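Vonley Releases Riquelme 2.0, a Planning and Perception Package for Cloth Handling

VALTHOLM, November 29, 2024 - Vonley today released version 2.0 of Riquelme, its software package for training and running two-gripper control policies on clothing and other soft goods. The release adds a new garment state estimator, a revised grasp planner and a set of tools for checking recorded demonstrations before they are used in training.

Riquelme takes its training input from hand-held grippers used in ordinary homes.

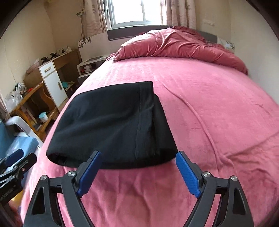 Dark clothing on a pink bed, with blue finger pads on the grippers in both views.
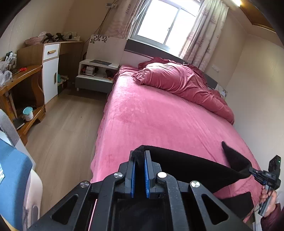
Does the software need a 3D model of each garment before it can plan a fold?

Riquelme 2.0 works without garment models. The estimator predicts a coarse mesh from the wrist camera views, marks which parts of the mesh are hidden, and passes both to the planner. Where the hidden area is too large, the planner asks for a lift or a spread before it commits to a fold line.

Changes in the estimator

Version 1 treated cloth as a single layer and lost track of it after the second fold. The new estimator keeps a layer count for each mesh region and updates it after every release of the fingers. Dark fabrics were a known weak point in version 1, as edges and seams gave too little contrast. The 2.0 estimator was retrained on 822 additional recordings, of which 478 contain black or navy items. Exposure is now set on the region between the finger pads instead of the full view, so a bright window behind the work no longer drives the setting.

Changes in the planner

The grasp planner now scores pairs of grasps together. In the earlier version each gripper chose its own point, and a separate step removed pairs that would collide. Joint scoring takes more computation but leaves fewer plans to reject. On the reference computer, a planning cycle completes in roughly 200 milliseconds. Users who need the old behavior can restore it with a setting in the planner configuration file. The old mode will be removed in June.

Dataset tools

The package includes a command-line checker for demonstration data. It reports dropped images, clock drift between the left and right grippers, and stretches where finger width was not logged. Recordings that fail can be trimmed or set aside without editing the original files. The checker reads the Riquelme format and the older Lasedby format. Conversion from Lasedby is one-way.

Known limits

The estimator does not handle sheer fabric or items with long loose straps. Socks and other narrow tubes are tracked as flat strips, so turning one inside out is outside the scope of this release. Plush bedding under the garment can be assigned to the garment mesh when the two are close in color - a mask can be drawn by hand in such cases.

Availability

Riquelme 2.0 is available now to current license holders as a free update. New licenses are sold per workstation, with a limit of 50 workstations per site agreement. Retrained weights are supplied as a separate download. Policies trained under version 1 will load but must be recalibrated before use.

About Vonley

Vonley develops control and perception software for handling soft materials. The company is based in Valtholm.

Related news

Riquelme 1.4 maintenance update
Lasedby format: end of support schedule
Vonley opens test lab in Valtholm
Calibration guide for two-gripper setups now available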